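Sorting things out, the Clillville way

Hello, sorters! Have you ever tipped out a drawer and wondered where on earth everything should go?

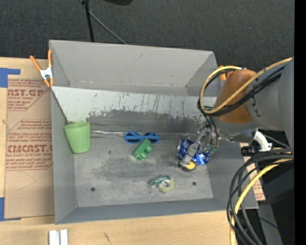

Sorting simply means putting things that are alike together, and there are lots of lovely ways to do it. You could go by colour, so the blue sunglasses make one pile and the light green cup starts another. Or you could go by job: what do you wear, what do you drink from, what helps you stick paper? Try it with your own odds and ends!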